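June, pick-and-place unit, team Putard. Notes by M. Krishnan.

Basket on the white table, long side left to right, empty. Head view gives rim and floor together. The weave is dark enough that the inner left wall loses most of its texture. Light through the far wall shows as pale dots, which the Lirar segmenter keeps labelling as small objects. Raised the minimum blob area to 29 px. Colour threshold left alone.

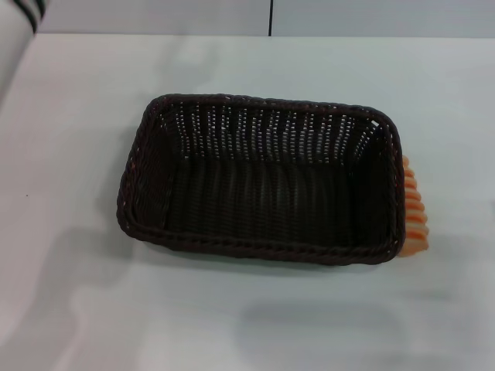 ## Wrist stream

Exposure locked at 4,000 µs, white balance still on auto. Grey drifts greenish mid-image – fix the balance before the next calibration. Corners read darker than centre, so the flat-field correction needs redoing too. Log stops at frame 1,890. Mohandas to check the buffer size in the Trastholm config.

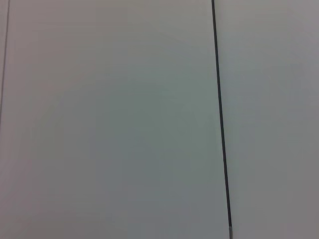 *Wrist camera: pale surface, dark slanted line right of centre.*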